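Pan handles and the arm's side of the hob - what's your house rule?

tinwhistle_bex
Posted July 2025

I'm trying to write up some proper rules for our kitchen sim before we let anyone train on it, and I've got stuck on the silliest thing.
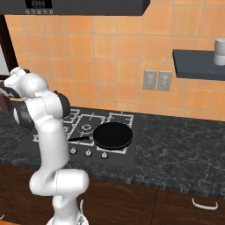 Our draft (borrowed heavily from the Prydderch checklist, if anyone remembers that) says a pan handle should never cross another burner. Fair enough in a real kitchen, it's what my mum drummed into me. But half our start states have the handle pointing left over the next burner, towards the arm, as that makes the grasp easier. So do I throw those out? Mark them as violations and keep them? We've got 1,328 start states and I really don't fancy going through them by hand.

Keen to hear what the rest of you do, especially anyone who's gone from sim to a real hob.

mossy_gearbox

Throw them out. If the policy only ever sees handles lying over a burner it'll learn that's where handles live, and then one day that burner is lit. We had this at Brusmont and ended up binning 441 episodes. Painful, but I'd do it again.

Also your rule should say something about the front edge. Handle sticking out past the counter is worse than handle over a cold burner, and loads of people forget to write it down.

kettlesideways

Disagree with mossy, sorry! People leave pans in daft positions all the time. A helper arm that has never met a badly placed handle is the one I'd worry about. Keep the states, tag them, and make the rule about what the arm does NEXT. Ours is something like "if a handle crosses a burner, check the burner is off, then turn the handle clear before any other step".

The rule is for how the arm leaves the kitchen. How it finds the kitchen is up to whoever cooked last.

mossy_gearbox

That's fine if your sim models burner state. Does it, Bex? If the burners are just scenery then "check the burner is off" teaches it nothing at all.

tinwhistle_bex

Er. They're scenery at the moment. The knobs turn but nothing's hooked up to them. We were going to do heat later on with the Muvico plugin - has anyone got that working?

oldflange

Got it working, wouldn't call it pleasant. You can fake it with a simple on/off flag per burner and a no-go cylinder above each lit one. We made ours 200 mm tall and it's been good enough.

While you're writing things down, put in a rule about carrying. Ours says nothing held in the gripper may pass above the hob unless the task needs it there, go round by the front. I'd also want a minimum gap between the wrist and the underside of the hood. People check the gripper for collisions and forget the elbow and the wrist, then the first real run goes clonk.

kettlesideways

Seconding the elbow. With the base right up against the cupboards you've got very little room for it to swing, and if there's a drawer on that side you need a rule for whether it may be open while the arm moves. We say shut, always.

pinion_pete_ish

Can I be the grump? You lot are writing forty rules for a frying pan. At Tinis we started with a long list and the annotators just ignored it, every one of them read the first page and guessed the rest. We cut it to one side of A4 and agreement went up a lot. Pick the few that would hurt somebody and leave the rest as advice.

mossy_gearbox

Pete, I half agree, but "handle over a lit burner" is one of the ones that hurts somebody.

pinion_pete_ish

Lit, yes. So write lit. The draft says any burner.

tinwhistle_bex

OK that's a good point, and it's my wording so I'll take the blame. New version:

1. Handle must not cross a lit burner or stick out past the counter edge at the end of an episode.
2. Start states may break rule 1 but have to be tagged.
3. Nothing carried over the hob unless the task calls for it.
4. Whole arm is collision checked against hood, shelf and cupboard fronts, elbow included.

I'll put oldflange's flags in this week and re-run the checker. I tried it on a batch of 185 this morning and it crashed on the drawer handle, so that's my afternoon gone.

oldflange

Is the drawer handle a curved mesh? Swap its collision shape for a plain box, it'll stop sulking.

kettlesideways

I still want "turn the handle clear" in there as a numbered rule. Rule 1 only looks at the end, so it could faff about over a lit burner for ages first and still pass.

tinwhistle_bex

Hmm. Yeah. Give me a bit, I'll post a 1b.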